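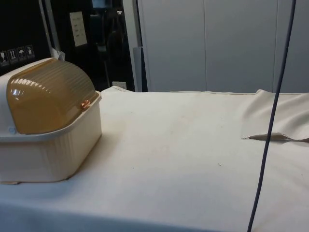 *Bread box, amber lid, closed. White cloth on the table.*

11 Oct 2019

Bread storage, round 3. Same loaf type as last time, cut side down, lid shut. Room at 22 degrees when I set up. Still to do: weigh the heel on the kitchen scale and write it on the Drorna sheet, not on the back of an envelope.

Ridges on the lid hold crumbs and flour. Use the soft brush, then a damp rag. No scouring pad.

Cloth has smudges on it and needs a wash before the next round. Matoušek has the spare.

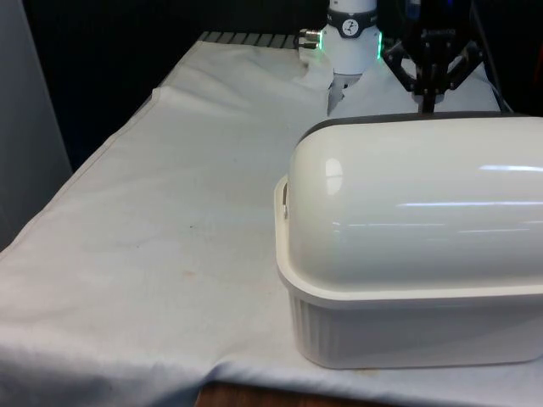
Peter Hubáček

White lid is smooth and should be quicker to wipe down than a ridged one. Fine ribs on the base, so go over those with the brush too. Check the clip at the end each time the lid goes on.

Leave the lid shut for 30 hours, then slice and taste. Colour and smell go in the left column.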